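第四章　墙面沥水架与挂杯钩的安装和使用

感谢您把 Gallura 墙面沥水架带回家。前三章讲的是开箱、清点和量尺寸，如果您是直接翻到这一页的，也没有关系，只是请先回头看一眼第二章的配件表，确认长螺钉和短螺钉没有混在一起。它们长得实在太像了，我们自己装样品的时候也拿错过不止一次，后来索性分装在两只小袋里，长的那袋贴蓝标签，短的那袋贴白标签。

本章分四个部分：装架子、装挂钩、摆放餐具，以及日常清洁。手边有空的话，一个下午慢慢做完就好，不必赶。

4.1　动手之前

请准备好十字螺丝刀、水平尺、铅笔、一块干抹布，还有一只小碗，用来盛拆下来的零件。碗不要太浅，螺钉滚到水槽底下去，找起来很费神。

架子要装在水槽的左侧或右侧，不要装在灶台正上方。油烟会在托条的槽里积下来，又黏又难擦，时间一长，刚洗净的盘子放上去又沾了一层。离窗户近一些倒是好的，通风好，水干得快。

注意：贴了墙纸的墙面，请先用指节轻轻敲一敲，听听里面是实的还是空的。实心墙用配件袋里的膨胀管；空心墙请向 Gritier 门店索取空心墙专用锚栓，随箱的膨胀管在空心墙里吃不住力，挂上几只杯子还看不出什么，等摆上一排盘子就要往外松了。

4.2　安装背板

1. 把随箱的纸样贴到墙上。纸样的底边离台面 40 厘米，这个高度放得下水龙头，也放得下您弯腰洗碗时的额头。个子高的朋友可以再往上移一点，以伸手能轻松摸到最上面一根托条为准。

2. 把水平尺搁在纸样上沿，慢慢调，直到气泡停在正中。不要拿墙纸的花纹当基准。墙纸贴的时候多少会有些歪，跟着花纹走，架子也就跟着歪了。

3. 用铅笔透过纸样上的圆孔在墙上点出 8 个孔位，然后揭下纸样。揭的时候从上往下，手轻一点，免得把墙纸一起带起来。

4. 打孔，用吸尘器或者抹布把粉末清干净，再把膨胀管推进去，推到与墙面齐平。如果推到一半推不动，请把它退出来，把孔里的灰再清一遍，不要拿锤子硬砸。

5. 把背板对准孔位，先上左上角和右下角的长螺钉，只拧到半紧，再上其余的。全部上齐之后，再放一次水平尺，没有问题了，按对角的顺序逐个拧紧。

小心：墙里可能有水管和电线。水槽附近尤其要当心，拿不准的时候，请先用探测器沿着孔位走一遍，或者请懂行的人来看。

4.3　安装托条与挂杯钩

1. 托条有两种，带浅槽的是放盘子的，光滑的是挡在前面的。带浅槽的装里侧，槽口朝上。两端听到“咔”的一声，就是卡到位了。

2. 挂杯钩从背板上沿的滑轨一端推入，可以左右移动。钩与钩之间请留出一只杯子的宽度，再多让两指。杯子挤在一起，把手容易磕碰，取的时候也总要带下来另一只。

3. 钩尖要朝外，略微上翘。装反了的话，杯子一碰就掉。

提示：宽边的马克杯，尤其是方形把手的那种，把手内侧的空间常常比看上去要窄。请先拿一只空杯试挂，能顺顺当当地套进去、不用拧手腕，才算合适。如果套不进去，可以换用 Drarkside 的细钩，滑轨是通用的，货号 668。

4.4　摆放盘子

这一部分我们写得啰嗦了一些，请您多包涵。编写这本手册的 Hae-won Bae 家里有好几只手绘的盘子，她对盘子怎么放格外上心，初稿里光是这一节就写了三页，后来才删到现在的样子。

1. 洗好的盘子先在水槽上方立着停一会儿，让大的水滴流下去，再放到架子上。这样接水盘就不会很快满起来。

2. 拿盘子的时候，捏住盘沿，不要把手指按在盘面中间。釉面亮的盘子最容易留下指印，晾干以后对着灯光一看，清清楚楚。

3. 把盘子竖起来，盘沿落进浅槽，稍微往后仰，让背面靠着背板一侧。盘子的正面一律朝同一个方向，这样每两只盘子之间的空隙才是一样宽的，风也走得过去。

4. 大盘放两端，小盘放中间。两端的托条下面有支脚，承重最好。

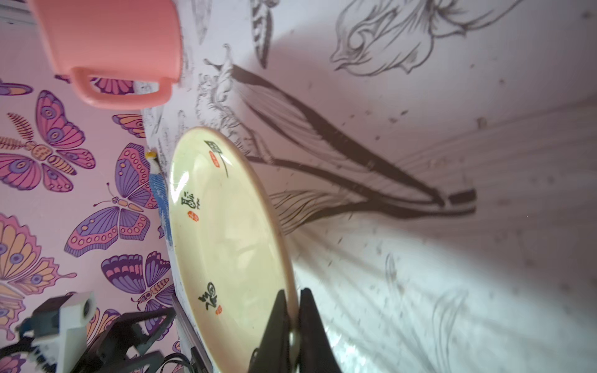

5. 盘面上有字、有印章图案的，请您顺手把字摆正了再放。这当然不影响晾干，只是架子装在墙上，一抬头就看得见，字正着，看着心里舒服。带手绘花样的盘子不要和铁锅、漏勺之类的金属器具放在同一格，也不要让两只盘子面对面贴着，花样经不起来回地蹭。

6. 盘沿颜色比盘心深一些的，多半是釉色本来如此，不必用力去擦。如果确实是茶渍，用软布蘸一点小苏打，打着圈轻轻抹几下就可以了。钢丝球请收起来，留给锅底用。

7. 有裂纹或者缺口的盘子请不要上架。浅槽会把盘子的重量集中在一小段盘沿上，原来没事的裂纹，有可能就在这里走开。

注意：整个架子的承重已经标在背板右下角的标签上。铸铁锅、石臼和装满水的容器，不论大小，都请放在台面上。

4.5　挂杯子

杯子倒过来挂还是侧着挂，各家有各家的习惯，我们不勉强。只提醒一点：杯口里若还存着水，请先甩一甩再挂，不然水会顺着把手往下淌，滴在底下的盘子上，刚晾干的又湿了。

塑料杯比较轻，开窗有风的时候会晃。可以把塑料杯挂在靠里的钩上，瓷杯挂在靠外的钩上。家里有小朋友的，请把他们的杯子挂在最低、最靠边的地方，让他们自己够得着，也就不会踩着凳子去拉上面的托条了。我们的老用户 Byung-chul Shin 来信说，他家给每个人的杯子固定了一只钩，从此早上再也不用为谁用了谁的杯子拌嘴。这个办法很好，我们也照着用起来了。

4.6　日常清洁

1. 接水盘每天倒一次。从正面往外平拉，拉到头再往上抬，不要斜着抽，水会洒出来。

2. 托条每星期取下来洗一次。按住两端的小舌片往上提就能取下。浅槽里用旧牙刷刷，温水加一点洗洁精就够了，不需要漂白剂。

3. 架子周围的墙纸容易溅到水。有印花的墙纸请用拧干的布按压着吸水，不要来回擦，浅底色的墙纸尤其经不起擦，擦多了花样的边会发毛。如果水渍总是出现在同一个地方，可以加装一块透明挡水板，货号 763，贴在背板后面，不挡花纹。

4. 螺钉每年 6 月检查一次，入夏之后潮气重，木质墙体会略有胀缩。用手扶住背板轻轻晃一晃，觉得有松动，就按 4.2 第 5 步的顺序重新拧一遍。

4.7　常见的小问题

盘子放上去总往前倒：请看一看托条是不是装反了。浅槽朝下的时候，盘沿没有地方落，稍微一碰就滑。浅口的盘子如果还是站不稳，把前面的光滑托条往里移一格。

盘子底边总有一圈水印：多半是浅槽里积了水。把托条取下来，对着光看看槽底的小孔有没有被米粒或茶叶堵住，用牙签通一通。

杯钩推不动：滑轨里进了水垢。用白醋浸过的布条沿着滑轨敷一会儿，再用清水擦净，推的时候两只手一起用力，一手托底，一手推侧面。

架子发出轻微的吱呀声：通常是托条的一端没有卡到位，请取下来重新装一次。如果声音来自墙里，请先把餐具全部取下，然后联系门店，不要再往上面放东西。

背板右侧比左侧低：请把全部螺钉松到半紧，重新校一次水平。背板上的孔是长圆形的，上下各有一点调整的余地，一般不用重新打孔。

4.8　搬家或拆卸

拆的顺序和装的顺序正好相反：先取盘子和杯子，再取挂钩和托条，最后松背板。松最后两颗螺钉的时候，请找一个人帮您托着背板，它比看上去要沉。膨胀管留在墙里就可以，用补墙膏抹平，干透后再补一小块墙纸。

托条请用干布裹好，平放在箱子里，不要竖着塞在缝里，运输途中容易弯。盘子呢，每只之间垫一张软纸，竖着装箱，和在架子上一样的放法，比平着摞稳当得多。杯子里塞些袜子、毛巾之类的软东西，把手朝里，箱子外面写上“厨房”两个字，到了新家好找。

配件如有遗失，可凭背板标签上的批号向 Woo 配件部补购，膨胀管和小舌片都可以单买。下一章讲接水盘的排水软管，只有选了软管款的朋友才需要看。

本章修订日期：2021年8月3日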